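Teltero Forums > Cobots and Light Automation > Safety and Good Practice

Thread: Contact limits for pushing tasks with a plain rod tool

w_geerts
Posts: 1535
6 November 2018

We are rewriting the cell rules for our training benches and I would like comments before they go to print. The task is tabletop pushing: a collaborative arm with a plain rod, small plastic blocks on a wooden board, no grasping. The draft from Ruscombe, who did our integration, treats the rod as a blunt tool and sets one force limit for the whole work area. My questions:

Is one limit enough when the rod works close to a flat surface? My concern is a finger between the tip and the board.

Do you write down a minimum tip height, or leave that to the program?

Should the board count as part of the fixture, with its own inspection line?

milan_c
Senior member

One limit is not enough. ISO/TS 15066 separates transient contact from quasi-static contact, and a hand trapped against a board is the second kind. A rod has a small contact area, so pressure will probably be your limiting value before force is. Measure both, at the lowest point the program can reach.

Also, "blunt tool" is not a category. Write down the tip radius and the material.

elsmulder
Member

Agree with Milan on measuring. Disagree that the lowest point is always the worst one. On our bench the arm was stiffer near full reach in one direction and the readings were higher there, with the tip 10 mm off the board. We now measure at the corners and the center of the work area.

On tip height: put it in the rules. If it lives only in the program, the next person to edit the program changes your risk assessment without knowing it.

w_geerts
Posts: 1535

Noted on the tip radius. For reference, the layout under discussion, rod over the left part of the board with the mixed shapes set out:

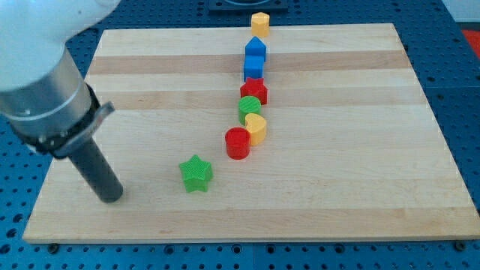
Vol. 2, No. 2

The line above comes with the picture, which I copied from our bench bulletin. The draft rule reads: "The tool shall stay inside the outline of the board at all times during automatic operation." Comments on that wording are welcome too.

milan_c
Senior member

The wording has a gap. It limits the tool and says nothing about the parts. Your yellow block at the far edge already overhangs the board. If the rod pushes it outward, the tool can obey the rule and the block still leaves the work area. I would add a margin for parts, measured inward from the edge, and make the start check reject any layout that breaks it.

kha_vi
Member

A margin for parts is overdoing it. These are small plastic blocks. One of them dropping onto a perforated table is a nuisance, and if you put nuisances in a safety document people stop reading the safety document. Put it in the task procedure.

milan_c
Senior member

It becomes a safety matter when the operator reaches in to pick the block up. That is the most predictable hand entry in the whole task.

kha_vi
Member

Then the rule you want is about reaching in. "Stop the arm before recovering a part." It covers edge cases, tipped parts and anything else.

elsmulder
Member

Both can stand. Recovery rule in the safety section, margin in the procedure. I would add spacing to the procedure as well. The blue cube and the pointed blue block behind it nearly touch. A push on the cube toward the back is then a push on two parts, and your logged contact force is for the pair. Fine if intended, but the sheet should say so.

Amber Mertens
Moderator

On the third question, which got skipped: yes, give the board its own line. Check that it is seated, that it does not rock, and that the surface has no raised grain or splinters. A board that shifts changes every tip height you have written down. Our sheet has that check at the start of each shift and after any change of board.

Please keep quoted standard text short, per forum rules.

w_geerts
Posts: 1535

Thanks. Changes going into the next draft:

Force and pressure both measured, at corners and center, at minimum tip height.
Minimum tip height stated in the rules. Program edits below it need a new assessment.
Arm stopped before any part is recovered by hand.
Part margin and spacing moved to the task procedure.
Board inspected per Amber's list.

I am leaving the tool outline rule as it is for now. Ruscombe want to replace it with a safety-rated zone, and I have not seen their numbers.

milan_c
Senior member

Ask whether their zone is computed for the flange or for the rod tip. I have seen it done for the flange.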